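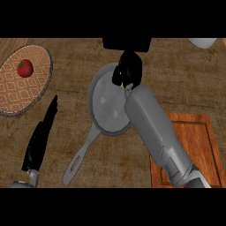

A simulated kitchen task: knife in the left gripper, pan in the center, right gripper over the rim.

Budget requests for two-armed cells tend to put simulation on the last line, under software, where it is the first thing cut. I think the order is wrong. A shop that has not run its task in simulation does not yet know which arm it is buying.

Consider the forearm. On a data sheet it is a reach figure and a payload figure. Set over a table with a pan and a cutting board, it is also a large housing that crosses the space where the next item has to go. Our Zurndale plan allowed 400 millimeters between work areas, a number carried over from a single-arm cell. With two arms modeled, the layout had to be redrawn before any purchase order went out.

The Grakbridge request listed 152 hours of integration labor and no modeling time. Ilov asked for 4 weeks of modeling first and was told it was overhead. I would have approved Ilov and sent Grakbridge back.

Simulation has limits. Contact and friction are approximated, and a grip that holds in the model may slip on the bench. Budget for that as well — a separate line for physical trials, released only after the layout is fixed. At Chin that line was $1,775, and it should stay in the next request.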